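3. Data Collection

3.1 Workspace

All examples used in this paper were gathered on one workcell at our Gredham site. The cell has a KUKA arm mounted at the side of a wooden table, a gray metal bin on the table in front of it, and a fixed camera that looks down into the bin at an angle. The bin is held with spring clamps so that it does not creep when the gripper pushes against a wall. A second cell at Stulamthorpe was used only for the transfer test in Section 6 and supplied no training data.

The bin was not painted or lined for the experiments. Its floor is worn metal with scratches, pale patches and a few round holes, and the model has to tell these apart from the objects. In early trials with a clean white tray the detector reached a low training loss quickly and then failed when the tray was swapped for a used bin. We therefore collected everything in the used bin and left the marks as they were.

The position of the camera was checked at the start of each session against a printed board. If the measured pose differed from the stored one by more than 2 mm, the calibration was repeated before any picks were recorded. The same check was made at the end of the session. Sessions in which the two checks disagreed were kept on disk but are not part of the set reported here.

3.2 Objects and filling the bin

The objects are long blocks in two colors, red and green. We chose a simple shape on purpose. A long block has one good grasp direction near its middle and several poor ones near its ends, and when blocks lie side by side the good grasp is often blocked by a neighbor. This gives the learner a range of easy and hard cases without the need for a large object set. Color is recorded for each block but is not given to the grasp network as a label.

Each episode began with 5 blocks in the bin. The operator placed them by hand according to a layout card drawn from the Luvlow task list. A card does not fix exact positions. It states which kind of contact is wanted, for example two blocks side by side, one block against a wall, or one block resting over another. The operator was free to meet the card in any way, and this freedom accounts for much of the variety in the starting states. After placing the blocks the operator stepped back behind the line on the floor and released the arm.

We also tried pouring the blocks in from a box. Poured layouts were quicker to make, but most of them came out alike, with the blocks spread flat and few contacts between them. They make up a small part of the set and carry their own tag so that they can be left out.

3.3 Recording an episode

An episode is a series of pick attempts that ends when the bin is empty, when the arm stops on a force limit, or when 25 attempts have been made. For each attempt we store the color image before the arm enters the view, a depth image from the same moment, the grasp pose that was chosen, and the joint and force readings until the arm has left the bin again. Color images are also taken while the gripper is down among the blocks. These are of less use for choosing a grasp, as the arm hides part of the bin, but they are needed for the contact model in Section 5. Figure 2 gives a view of this kind.

Grasp poses came from two sources. In the first part of the collection a person guided the arm from the teach pendant and closed the gripper by hand control. In the second part the poses came from the current network, with random noise added to the angle and to the distance along the block. The network was retrained after every block of 140 episodes and the new weights were loaded before the next session. Every attempt carries a field that gives its source, and the network version where there was one.

The outcome of an attempt was labeled from the gripper opening and the change in load after lifting. Where the two signals disagreed, the attempt was put in a queue and a person decided from the recorded images. Attempts that moved a block without lifting it were labeled as failed grasps, and the size of the shift was stored as a separate value. We found this value worth having, as many of the failed attempts left the next grasp easier than before.
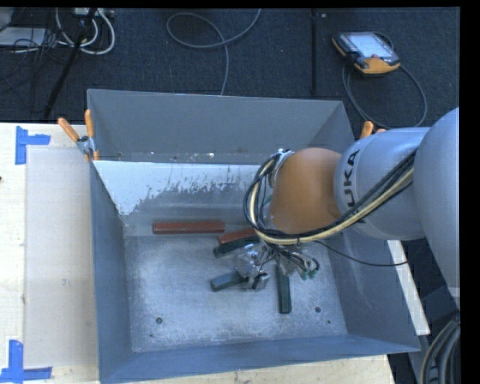 Figure 2. Fixed camera view with the gripper lowered among the red and green blocks. The arm and its cables hide part of the blocks nearest to it, while the red block by the far wall lies apart from most of the pile.

3.4 Hidden blocks and cable masks

The cables on the outside of the arm caused more trouble than we had planned for. They hang in loops below the joint, and their shape changes from one pose to the next, so they cannot be removed from the image using the arm model alone. A mask made from the arm model covers the rigid links well but leaves the loops in place. In the first version of the data set a dark cable lying across a green block was often taken for the edge of a second block.

We handled this in two steps. First, a segmentation network was trained on hand-drawn cable outlines and run on every image taken with the arm in view. Pixels marked as cable were added to the arm mask. Second, block outlines in these images were drawn only as far as the annotator could see them, and a flag was set where an end was hidden. The annotators were told not to guess the hidden end, even when the earlier image showed where the block had been, because the gripper may have pushed it in the meantime.

The flag is used during training. For a block with a hidden end, the loss on its length is switched off and only the direction and the visible edge are scored. Without this change the network learned to predict blocks that were too short, and the error carried over to images in which the whole block could be seen.

Metal parts on the gripper raised a similar problem in the depth images. Reflections left holes in the depth map near the fingertips. We did not fill these holes. They are stored as missing values, and the network receives a second channel that marks them.

3.5 Checks and splits

Before an episode was accepted, a script checked that the times of the camera and the arm controller matched, that no image was missing, and that the number of blocks recorded at the start was equal to the number removed plus the number left. Episodes that failed the last check were looked at by hand. In most cases a block had been dropped outside the bin and the operator had put it back without pressing the pause key. These episodes were cut at the point of the drop.

The data were split by session and not by attempt. Attempts within an episode share most of their starting state, and a random split would place nearly the same image in both training and test sets. Sessions recorded in March form the test set. Lighting in the room differed somewhat in those sessions, as the overhead lamps had been replaced, and we did not correct for it.

The file layout follows the format used in the Takeda bin set, with two added fields for the hidden-end flag and the block shift. Existing loaders for that format will read our files and ignore the added fields. The layout cards and the checking script are stored next to the data under the same version number. Raw force readings are kept at full rate in separate files, and the filtered values used in Section 5 can be rebuilt from them with the settings listed in Appendix B.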